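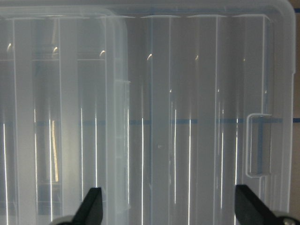

The Seal Register

The tide tables for Morkedik are calculated for the outer mole, and the inner basin runs 5 minutes behind them. The correction is printed in the front of every register. It has been printed there since before I took the post, and I apply it twice a day, once in pencil and once in ink.

My duties are set out on a card fixed inside the office door. The assessor reads the gauge at high water and at low water. The assessor inspects the sample store. The assessor checks the seals against the register and enters any difference. A line at the bottom, in a different typeface, states that the assessor does not open samples.

The samples are harbour silt. Each is taken from the bed of the basin by a drop corer, let down from the work boat on a marked line, and each is brought up to the store in a closed container with a numbered seal across the lid. The seal is a strip of soft wire with a lead slug crimped over the ends. Cutting it requires a form from the Birkow office, and the form requires a reason. In my time I have seen the form but never a completed one.

There were 675 entries in the register when I began. Most had been made by my predecessor, whose sevens were crossed and whose ink was blue-black. He gave the depth, the state of the tide, the position by bearings on the church and the crane, and the weight as landed. The weight was taken again each spring. Silt loses a little water over the years, even under a good lid, and the loss follows a curve which is drawn on squared paper and pinned above the scales. A sample that leaves the curve has a faulty lid. The procedure in that case is to tape the lid and note the tape.

In my second spring a sample left the curve in the other direction.

It was number 412, taken off the old Hoxha slip, where the yard used to launch sideways into the basin. The entry was ordinary. The weight as landed agreed with its neighbours. For eleven springs it had dried at the expected rate, and then it had gained. I cleaned the pan of the scales, checked the zero and weighed it again. I weighed 411 and 413, both of which sat on the curve. I examined the seal with a hand lens. The wire was dull along its whole length and the slug showed one set of jaw marks.

The register has a column headed Remarks. It is narrow, and my predecessor had used it chiefly for weather. I wrote: gain, see office. Then I wrote to the office.

Birkow replied within the month. The letter thanked me for my attention and asked whether the scales had been serviced. I arranged for the scales to be serviced. The engineer came on the morning ferry with a case of brass weights, found an error smaller than the smallest division on the dial, and left on the afternoon one. I sent his certificate to Birkow. Birkow acknowledged the certificate.

Over the summer I weighed 412 on the first of each month, which the card does not ask for and does not forbid. It went on gaining. The amounts were small, and I plotted them on a fresh sheet so as not to spoil the original. By September I had enough points to see that they did not lie on a line. They rose and fell on their way up. I spent some evenings on the shape of it, trying first the temperature of the store and then the barometer, neither of which would fit.

The tide fitted. I had been weighing at whatever hour I was free, and the hour had decided the result. At high water the sample was heavier. At low water it was lighter, by slightly less, and the difference stayed behind and accumulated. I moved to weighing it on the hour through a full day and night, with a flask of tea and the lamp turned down, and got a clean curve with two peaks. The peaks came 5 minutes behind the tables.

I considered this for some time. The store is 40 metres from the water and stands on a concrete raft – the drawings are in the plan chest, and I looked them out. No drain runs beneath it. The other samples, weighed through the same night, did not move.

There is a passage in my predecessor's register, in July of his last year, which I had taken for weather. It reads: slack water long today, store quiet. I went back through his Remarks with that in mind and found the word quiet in nine places, and in one place, not quiet. All ten were on spring tides. He had kept the weights for those years in the ordinary way, in the spring, at an hour he did not record. His columns are neat and give no sign that he was troubled. He retired to Clukisard, which is inland.

I wrote to Birkow again, enclosing the plot. I gave the method, the instrument, the interval and the correction applied. I did not offer a cause. In the space for action requested I asked for the form to cut a seal, and under reason I put: to determine contents.

The form came back with that line underlined in red and a note beside it. The contents, the note said, were already determined. They were silt, see register.

It is a fair point. The register does say silt, and it says so in a good hand.

The equinox springs were due that week, with the top of the tide shortly after two in the morning. I carried 412 to the scales at midnight. I entered the reading every quarter of an hour, in pencil, with the ink to follow. The weight climbed as I had come to expect, passed the weight as landed, and went on. At ten past two the needle was steady. The tables gave high water at 02:06, and I allowed the correction and waited for the fall.

At 02:11 the needle had not moved. At 02:30 it had not moved. I went to the door with the lamp and read the gauge, which was still at the mark, with the basin flat up against the wall and all the moorings slack.

I returned to the desk and opened the register at the day's page. Under Remarks I wrote: slack water long. Then I put down the pen and listened to the store before I wrote the rest.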